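3.2 Hand maintenance and cell setup

The cell is built for a single two-armed robot working at a white table. Each arm ends in a Rornoneck hand, and a Drilix controller handles both arms on one clock. All of the faults logged during the first 361 hours were in the hands or the cables, so the upkeep plan is centered on those parts.

Fingertip pads are checked at the start of each shift. A pad is replaced when its surface is polished through use or when it turns on its seat under light thumb pressure. Joint play is then measured with the finger hanging free and the palm facing down. A reading above the limit in Table 2 calls for the joint screws to be tightened in the order given by the Nultach service sheet - the thumb is always done last.

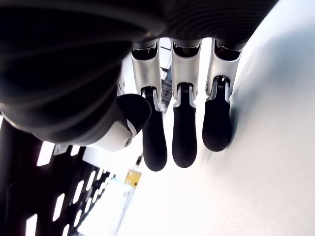

After any joint is tightened, the zero position of the whole hand is recorded again. Early in the work we reset only the finger that had been serviced, and this left small errors in the closing order of the other fingers. A full reset takes 25 seconds and removed the effect in all later runs.

Cable routing needed two changes. The first layout held the arm cables tight against the elbow, and the outer jacket wore through after 2440 cycles. We now leave a free loop at the elbow and run the cable down past the table edge. The cable for the other arm follows the forearm. Ties are kept clear of the ribbed joint sections.

The work position is marked by a round disc on the table in front of the torso. Rewi, the planning software, takes the center of the disc as the origin for both arms, so the disc is checked against the torso whenever the robot or the table has been moved. Wrapped items are used for the check grasp.

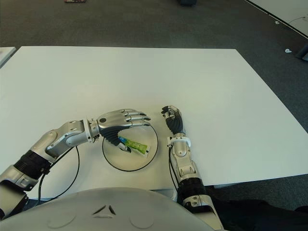 Figure 4. Right hand over a wrapped item on the disc; left hand raised beside it.

The check grasp was run 363 times with the settings above. Failed attempts were sorted by cause before any part was changed - pad wear, joint play, zero error or disc position - and the counts are given in Table 3.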